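Kleiner Thread aus der Abteilung »lief doch gestern noch«. Wir lassen unseren zweiarmigen Haushaltsroboter ja seit Wochen in der Simulation üben, bevor er auf echte Böden darf. Und seit dem Update vom Nachmittag greift er nur noch daneben. 🧵

1/
Aufgabe ist eigentlich Kindergarten: Zeug vom Boden aufheben, irgendwo abstellen, weiter. In der Wohnung namens Citley (die heißen bei uns alle so, fragt nicht) lag die Erfolgsquote im Dezember so hoch, dass ich schon Kuchen mitgebracht hatte. Zu früh, wie man sieht.

2/
Nach dem Update: Arm fährt runter, Finger auf, Finger zu, nix drin. Der Planer meldet trotzdem »Objekt gegriffen« und fährt fröhlich mit leerer Hand zum Ablegen. Das ist der Teil, der mir Bauchweh macht. Danebengreifen kann passieren, aber er MUSS das merken!

3/
Gleiche Wohnung, neuer Versuch, das orange Ding liegt auf der Seite mitten im Sonnenfleck und beide Greifer sind offen: 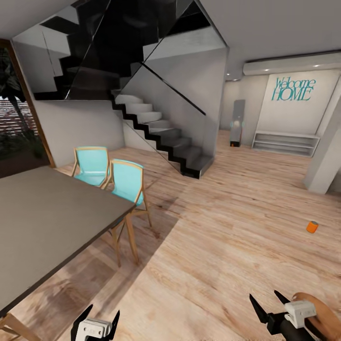

4/
Erster Verdacht war natürlich das Licht. Helle Flecken, weiche Schatten, heller Holzboden, da kann so eine Tiefenschätzung schon mal ins Schwimmen kommen. Also Sonne aus, alles gleichmäßig grau beleuchtet, nochmal von vorn. Ergebnis: exakt genauso daneben. Hmpf.

5/
Zweiter Verdacht: die Glasscheibe an der Treppe. Glas ist bei uns immer schuld, bis das Gegenteil bewiesen ist. Treppe rausgeworfen, nochmal. Wieder daneben, und zwar um denselben Betrag in dieselbe Richtung. Da wurde ich dann wach, denn Rauschen sieht anders aus.

6/
Also Logs. Nearly 2000 Zeilen (sorry, zu viel Englisch heute, ich meine: knapp 2000), und in Lauf 3524 stand es dann: Greiferversatz 40 mm. Vierzig! Der Wert gehört zum alten Fingersatz aus der Enditz-Konfiguration, und den haben wir längst nicht mehr dran.

7/
Das Update hatte die Datei still und leise zurückgesetzt. Keine Warnung, kein Eintrag im Changelog, gar nichts. Tsikata (unser Planer) hat den alten Wert brav übernommen und war sich seiner Sache total sicher.

8/
Und warum »gegriffen«? Weil die Prüfung nur schaut, ob der Schließbefehl durchgelaufen ist. Ob zwischen den Fingern was steckt, fragt da keiner ab. Die Zeile ist von mir. Ich hab sie mal abends um elf als Übergangslösung reingeschrieben, mit TODO dran und allem.

9/
Jetzt drin: Fingerabstand nach dem Schließen wird gemessen, bei komplett zu gibt's Abbruch und Stopp statt Weiterfahren. Außerdem startet der Drisstead-Build gar nicht erst, wenn Fingersatz und Versatz nicht zusammenpassen. Hätte man früher machen können, ja ja.

10/
Auf die echte Hardware kommt das Update vorerst nicht. 40 mm zu tief heißt in der Simulation »ups« und am echten Arm verbogene Finger und eine Macke im Boden. Heute Nacht laufen erstmal alle Wohnungen nochmal durch, ich berichte morgen. Falls wer einen guten Weg kennt, Konfigurationen gegen stilles Überschreiben zu sichern: her damit!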